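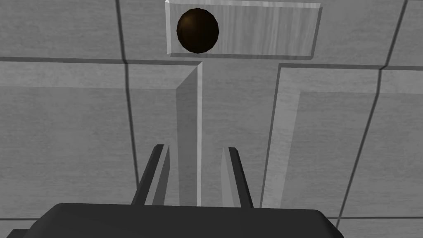

Minutes taken by R. Arasetti

Oltley Allotment Association – plot holders' meeting, November

Opened at 7:05 p.m. in the Stevel Road hall. Quorum met. Minutes of the previous meeting approved with one correction: the water meter reading belongs under item 4.

1. Water supply
The north standpipe has lost pressure since the valve was replaced. Hong Plumbing quoted for 30 feet of new pipe, trench included. Quote accepted. Supply to be shut off for the winter once the work is finished.

2. Plot rents
Annual rent for a full plot set at $46, half plots pro rata. Payment due before keys are reissued.

3. Waiting list
2 plots vacant on the east side. Both to be offered in list order. Plot by the compost bays needs clearing first – brambles and old carpet.

4. Compost
Delivery of leaf mold agreed. No cooked food or glossy card in the bays.

5. Any other business
Request for a second gate key per plot deferred. Bonfire rules unchanged.

Closed at 8:20 p.m.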